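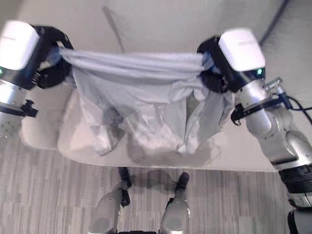 그림 1. 양팔 파지 상태. 천의 윗변은 팽팽하고 나머지는 테이블 쪽으로 늘어져 있다.

로봇 조작 실습 강의 노트 11
양팔을 이용한 변형체 조작: 천 펼치기와 내려놓기
담당: Kazimír Kováčik
최종 수정: 2026년 6월 21일

1. 범위

지난 노트까지는 강체의 파지와 이송을 다루었다. 강체는 그리퍼와 물체 사이의 상대 자세가 고정되었다고 가정하면 물체 전체의 자세가 결정된다. 천에서는 이 가정이 성립하지 않는다. 두 파지점의 위치가 같아도 그 사이의 형상은 여러 가지이며, 직전 동작의 이력에 따라 달라진다.

이번 실습의 과제는 Fenitz 과제 세트의 천 조작 항목이다. 양쪽 그리퍼로 천을 잡아 윗변을 편 다음 작업면에 내려놓는 데까지를 구현한다. 접기는 다음 노트에서 다룬다.

2. 기호와 좌표계

기준 좌표계 B는 로봇 몸통에 고정한다. x축은 전방, y축은 좌측, z축은 상방이다. 왼쪽과 오른쪽은 항상 로봇 기준으로 쓴다. 머리 카메라 영상에서도 왼팔이 왼쪽에 나타나므로 혼동할 일은 적으나, 외부 카메라를 병용하는 조는 보고서에 기준을 명시할 것.

p_L, p_R: 좌우 파지점의 위치
d: 두 파지점 사이의 거리, d = |p_L - p_R|
w: 두 파지점 사이에서 잰 천 윗변의 길이
s: 여유율, s = (w - d) / w
h: 작업면에서 두 파지점의 중점까지의 높이

s가 0에 가까우면 윗변이 펴진 상태이고, s가 커질수록 윗변이 아래로 처진다. w는 파지 위치가 정해진 뒤에야 알 수 있는 값이다. 천의 공칭 치수를 그대로 대입하면 그리퍼 안에 뭉쳐 들어간 만큼 w를 크게 잡게 되고, 제어기는 존재하지 않는 여유를 없애려고 팔을 계속 벌린다.

3. 작업 단계

(가) 접근. 그리퍼를 연 상태로 파지 후보점 위로 이동한다.
(나) 파지. 한쪽씩 닫는다. 동시에 닫으면 어느 쪽에서 실패했는지 로그에서 구분하기 어렵다.
(다) 들기. d를 유지하면서 h만 증가시킨다.
(라) 펴기. h를 유지하면서 d를 증가시킨다. 종료 조건은 4절 참조.
(마) 내려놓기. 아랫변이 작업면에 닿은 뒤에는 하강과 함께 x 방향 이동을 준다.
(바) 해제. 양쪽을 열고 수직으로 이탈한다.

(다)와 (라)를 합쳐 한 동작으로 만들면 시간은 줄어들지만, 이번 실습에서는 분리하여 구현한다. 채점용 로그 분석기인 Disex가 단계 경계를 기준으로 구간을 자르기 때문이다. 단계 이름은 위의 표기를 그대로 사용한다.

그림 1과 같이 천의 일부가 테이블에 닿아 있을 때는 접촉부의 마찰이 파지점에 작용하는 힘에 포함된다. 이 구간에서 측정한 힘을 천의 자중으로 해석하면 안 된다. 자중 보정값은 천이 작업면에서 완전히 떨어진 구간에서만 갱신한다.

4. 장력의 추정과 펴기의 종료

손목의 힘 추정값에서 수평 성분만 취해 F_h라 한다. 양쪽 파지점의 높이가 같고 천이 정지해 있으면 좌우의 F_h는 크기가 같고 방향이 반대이다. 실제로는 관절 마찰과 케이블의 영향으로 차이가 생기므로 평균을 사용한다.

s가 큰 구간에서는 d가 증가해도 F_h가 거의 변하지 않는다. s가 0에 접근하면 F_h가 급격히 증가한다. 따라서 F_h의 절댓값보다 d에 대한 기울기를 종료 조건으로 쓰는 편이 천의 종류에 덜 민감하다. 기울기는 최근 58개 표본의 최소제곱 직선으로 계산한다. 표본 수를 줄이면 잡음 때문에 조기 종료가 발생하고, 늘리면 정지가 늦어져 파지점이 미끄러진다.
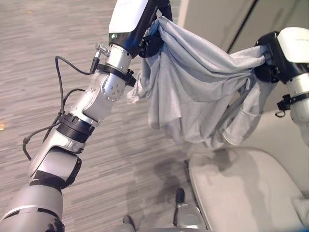
그림 2. 윗변에 여유가 남은 파지 상태. 왼쪽 파지점이 오른쪽보다 약간 높다.

두 파지점의 높이가 다르면 p_L과 p_R을 잇는 선이 기울고, 수평 성분만 사용하는 위의 방법에 오차가 들어간다. 기울기 각을 θ라 할 때 d 대신 d·cosθ를 사용하면 1차 보정이 된다. 다만 θ가 크면 보정보다 높이를 먼저 맞추는 것이 낫다. 펴기를 시작하기 전에 높이 차이를 확인하는 조건을 넣을 것.

그림 2처럼 중앙이 깊게 처진 상태에서는 영상에서 윗변을 찾는 일도 어렵다. 주름의 명암 경계가 천의 윤곽보다 강하게 검출되는 경우가 많다. 윤곽 검출에만 의존한 조는 펴기 초기에 w를 실제보다 작게 추정하는 경향이 있었다. 초기값은 파지점 좌표에서 얻고, 영상은 s가 작아진 뒤의 검증에만 사용하는 구성을 권장한다.

5. 파지점의 선택

모서리를 잡는 것이 원칙이다. 모서리에서 벗어난 변의 중간을 잡으면 파지점 바깥쪽에 남는 부분이 따로 늘어지고, 내려놓을 때 본체 아래로 말려 들어간다.

파지 깊이도 결과에 영향을 준다. 얕으면 펴기 도중에 빠지고, 깊으면 천이 손가락 사이에 뭉쳐 모서리의 위치를 특정할 수 없다. 뭉친 파지 자체는 실패로 간주하지 않는다. 단, w를 다시 추정하지 않고 다음 단계로 넘어간 경우는 감점한다.

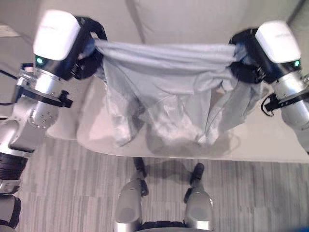

그림 3. 테이블 위에서 양쪽 모서리를 파지한 예. 오른쪽 그리퍼에 천이 뭉쳐 있다.

그림 3의 오른쪽과 같은 파지에서는 모서리의 실제 위치와 그리퍼 중심점 사이에 오프셋이 생긴다. 오프셋은 다음 순서로 구한다.

1) 펴기 종료 시점의 d를 기록한다.
2) 윗변의 직선 구간을 영상에서 검출하여 양 끝을 B 좌표계로 변환한다.
3) 각 끝점과 해당 그리퍼 중심점의 차를 오프셋으로 저장한다.
4) 내려놓기의 목표 위치에 오프셋을 반영한다.

2)에서 깊이값이 비는 화소는 보간하지 말고 제외한다. 천과 배경의 밝기가 비슷하면 경계의 일부가 누락될 수 있다. 누락 구간이 윗변 한쪽 끝에 몰려 있으면 그 시행의 오프셋은 저장하지 않는다.

6. 시뮬레이션과의 차이

Baumgart 환경의 천 모델은 질점과 스프링으로 구성되어 있으며 굽힘 강성이 등방이다. 실제 직물은 직조 방향에 따라 강성이 다르고, 솔기와 단 부분이 더 뻣뻣하다. 시뮬레이션에서 조정한 종료 임계값을 실물에 그대로 옮기면 대체로 정지가 이르다. 임계값은 실물에서 다시 정한다.

작년 9월에 수집한 실물 시행 187건의 로그를 Fondard 저장소에 올려 두었다. 임계값의 초기 범위를 정하는 데 사용할 수 있다. 이 로그에는 실패 시행도 포함되어 있으므로 결과 필드를 확인하고 분리해서 쓸 것. 시뮬레이션 시행은 조별로 약 1000회를 상한으로 한다. 계산 서버의 대기열을 공유하는 데 따른 제한이다.

7. 자주 나타나는 오류

파지 확인 없이 들기로 진행: 그리퍼 개도만으로는 얇은 천의 유무를 판정할 수 없다. 소폭 상승시킨 뒤 영상으로 확인한다.

좌우 명령의 시간차: 양팔의 궤적을 별도 스레드에서 보내면 시작 시각이 어긋나 천이 한쪽으로 흔들린다. 하나의 타임스탬프를 공유한다.

하강 중 고정된 x: 아랫변이 닿은 뒤 수직으로만 내리면 천이 접촉선 근처에 쌓인다. 3절 (마)를 다시 볼 것.

해제 직후의 수평 이탈: 손가락에 천이 걸려 끌려온다. 수직 이탈이 끝나기 전에는 수평 속도를 0으로 둔다.

8. 제출물

- 단계별 상태 전이도. 실패 시의 복귀 경로를 포함한다.
- 펴기 구간의 d-F_h 그래프. 종료 시점을 표시한다.
- 사용한 w 추정 방법과 그 오차에 대한 논의, 한 쪽 이내
- Disex에서 내보낸 로그 원본. 구간을 손으로 수정한 로그는 받지 않는다.

그래프의 축에는 단위를 표기하고, 필터를 적용했다면 종류와 차단 주파수를 함께 적는다. 소스 코드는 조별 저장소의 제출 브랜치를 기준으로 확인한다.

9. 예습

다음 노트에서는 내려놓은 천의 모서리를 다시 찾아 반으로 접는 동작을 다룬다. 5절의 오프셋 계산이 그대로 쓰이므로 함수로 분리해 둘 것.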